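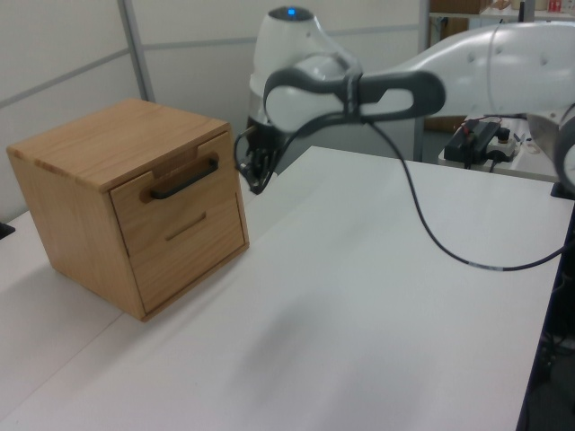 The Flamholm drawer kit is now two months into its trial at our Poresby workshop, and we are on course to give Ranasinghe a recommendation on whether to buy it at the end of the grant period. The kit is sold by Ornatel as an add-on for arms that a workshop already owns. It comes as software, a set of taught routines and a year of support by email and telephone. Our main test piece has been a small wooden cabinet whose upper drawer has a black bar handle, while the lower one has only a narrow slot for the fingers. The handle was the first job we gave the kit. The slot is a harder one and we have done much less with it.

Home Projects Reports Contact

September
By Tahsin Bandara
5 min read

Work done in this period

We agreed with Ranasinghe in the spring that the trial would cover 400 attempts at opening and closing a drawer, each started by a member of staff and logged in the same way. At the time of writing, 111 of these are still to be done. Most of the remaining attempts are on the finger slot, and a smaller number are repeats that we asked for after the software update described below.

Installation was straightforward. Ornatel supplied a printed guide and a checklist, and Vasanthi Selvanayagam followed both without help from their engineer, as we had asked her to. The guide assumes that the arm is already mounted and has been checked for safe use. It says very little about cables. We lost the better part of a morning to a cable that had been routed too tightly and stopped the wrist turning as far as the routine needed. Ornatel have accepted that the guide should cover this and have said a revised page will follow.

Teaching a new handle takes 10 minutes once the person doing it has had some practice. The operator moves the hand to a point over the handle, stores it, moves to the closing position, stores that, and then sets the direction and length of the pull. The kit works out the path between the points. It does a sensible job of this on open ground and a poorer one close to the edge of the table, where it tends to choose a longer route than it needs.

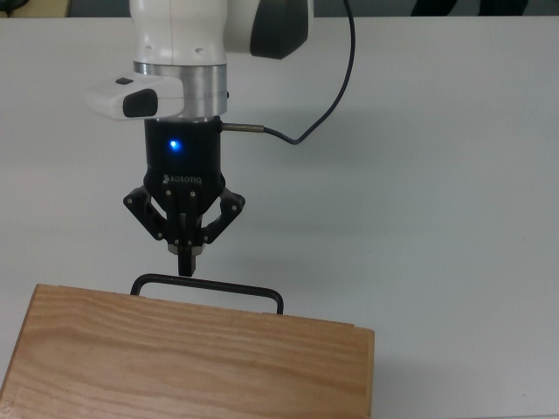 The storing of the first point matters more than the rest. If it is taken too far to one side, the grip is uneven and the drawer twists in its runners. Vasanthi now lines up the fingers with the middle of the handle by eye, steps back to check from a second angle, and only then saves the point. Since she began doing it this way we have had far fewer failed pulls. We have passed the method to Ornatel and suggested that it go in the guide.

Results so far

On handles the kit has done what was claimed for it. The failures we have logged fall mainly into two kinds. In the first, the fingers close before they are properly round the handle and slide off when the arm moves. In the second, the pull is set slightly off line and the software stops the arm when it meets more resistance than it expects. We do not count the second kind against the product, as stopping is the right response, but an operator has to clear the message and start again.

Closing has been less even than opening. The kit can either push on the drawer front or keep hold of the handle and reverse the movement. Pushing is quicker and leaves the drawer slightly open more often than we would like. Reversing is slow but tidy, and it is the setting we have kept for daily use.

The finger slot is not going well. The routine supplied for it expects a deeper recess than ours and the fingertips do not get enough purchase. Ornatel offered a change to the approach angle, which came with the August update and has helped a little. We would not at present advise anyone to buy the kit for furniture without handles.

Support and cost

Ornatel answered every query we sent, usually within a working day. One question about logging went back and forth for longer, and the answer in the end was that the export we wanted is only in the more expensive licence. This was not clear from the price list. We have asked for it to be set out properly in the quotation before Ranasinghe is asked to commit to anything.

Spending is within the agreed budget. The staff time set aside for installation was not all used, and with Ranasinghe's agreement we have moved the balance to the slot tests — they have taken more attention than we planned for.

Work still to do

Before the final report we will:

1. Finish the remaining attempts, starting with the finger slot.
2. Repeat a sample of the handle tests with an operator who has not used the kit before, working from the revised guide.
3. Compare part-way and full pulls, leaving the drawer at a set distance each time so that something could be placed inside it.

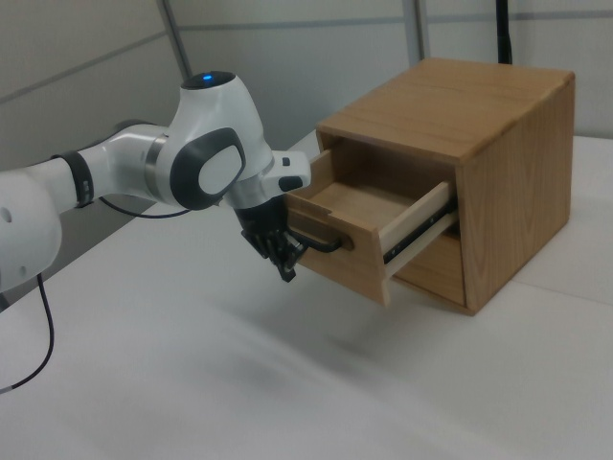 Points for decision

We would like Ranasinghe's view on two matters. The first is whether the slot tests should carry on if the next update brings no improvement. Our own preference is to stop them at that stage and use the time on a second cabinet with a different style of handle.

The second is the licence. If drawer logs are to be kept after the trial, the higher licence will be needed, and we should ask Ornatel for a price while the trial terms still apply. Vasanthi has the current quotation and can send it on request. Questions about the test log should come to me at Poresby.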